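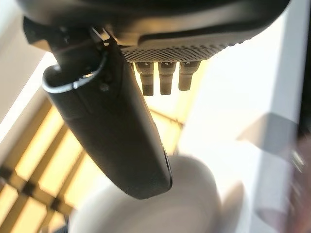 **When is the programme broadcast?**

Surkura Tonight is broadcast every weekday evening at 22 minutes past nine, directly after the regional news. The length is 47 minutes without the advertisements. During the summer we make a break, and we return in September.

**Who are the presenters?**

Hefin Wynne and Peninah Massawe present the programme together. Hefin was before a columnist and his opinions are rather to the right. Peninah worked for a trade union magazine and her opinions are rather to the left. Each of them opens the programme on alternate evenings, and the one who does not open has the last question to the guest.

**Some viewers write that one presenter is much weaker than the other. Do you agree?**

We receive this letter about both of them. In the last series 379 viewers wrote to us on this matter, and the complaints were divided almost equally. We read them all, but we don't instruct a presenter to be louder. A calm question is sometimes taken for a weak question, and in the producers' opinion this is a mistake.

**What happened to the third chair?**

In the first two series Joaquim Tavares sat between the presenters as a moderator. He left to make his own interview programme, Gough Street, on the same channel. We tried the discussion without a moderator for one month and decided to keep it so.

**How do you choose the guests?**

Efa Owen and her team prepare a list each Thursday for the following week. We invite elected politicians, journalists and people who have direct knowledge of the question. We do not pay politicians. Other guests receive their travel costs and a small fee, the same for all.

**Can a guest see the questions before the programme?**

No. A guest is told the subjects, usually on the morning of the same day. If a guest asks that one subject is left out, the presenter says this on air.

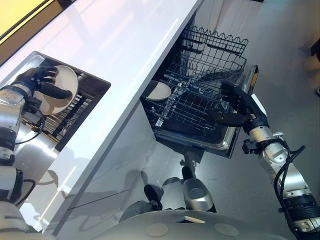
*A round plate held at the sink, with the dish rack below.*

**May I use a clip from the programme on my blog?**

You may use up to two minutes if you name the programme and give a link to the full episode. Please do not cut an answer in the middle. We had a case in which a minister's sentence lost its second half, and it was then quoted in several newspapers. For longer clips, write to Damilola Ajayi in the rights office.

**A satirical programme showed your interview and laughed at it. Will you reply?**

We don't reply to satire. The presenters can answer on their own pages if they wish. Hefin usually does.

**Where can I find old episodes?**

All episodes from the third series onwards are on the Vurnari player, free of charge. The first two series are kept in the Trernar archive and can be watched only in its reading room, by appointment.

**How do I correct a mistake of fact?**

Send us the date of the episode, the sentence as it was spoken and your source. Corrections are read at the start of the next programme, and the text stays on the corrections page. Corrections to a guest's statement are first sent to the guest, who has two working days to answer.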